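Students at Presden College are teaching robots to fold laundry, and they are starting with their own hands.

The robotics club has spent the spring term working with pairs of hand-held grippers, picking up, stretching and folding clothes on a bed.

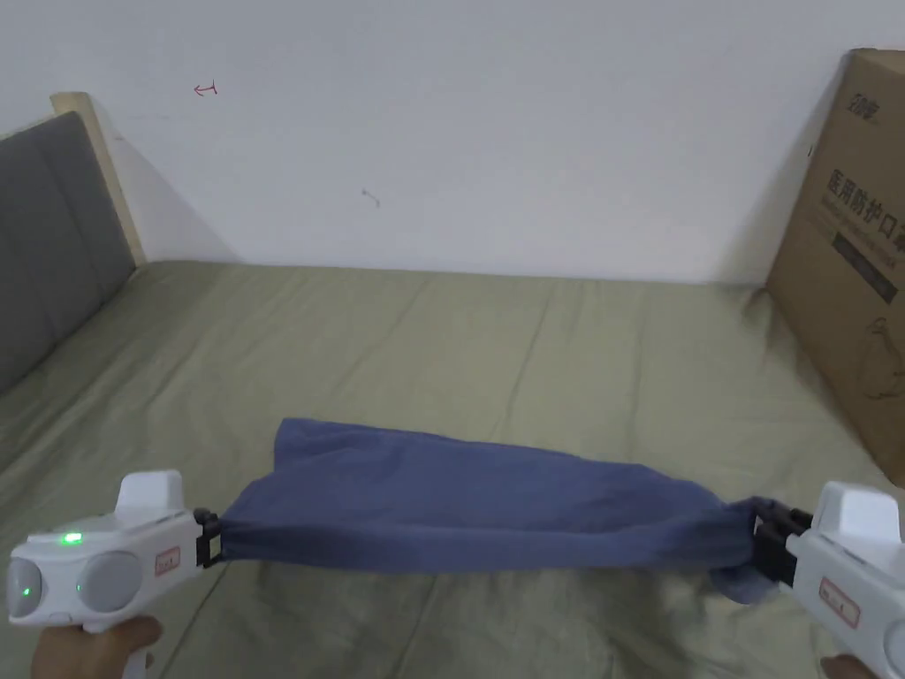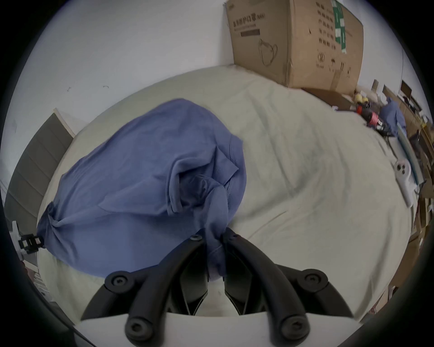
Club members record each fold and use the recordings to train a robot arm in the college workshop. The project, called Tapia, began in September with 4 students and now has 30 on its list.

"Cloth is hard because it never lies the same way twice," said Catalina Ibarra, a second-year student who leads the recording group. "You have to show the robot a lot of different starts."

The club wants 100 good recordings of each type of garment before it enters the regional student contest. It has up to 85 for shirts and fewer for trousers and towels.

Tutor Horacio Quezada said new members were usually handling the grippers well after one afternoon. The club meets after lessons in the Sodeck building and is open to students from all courses.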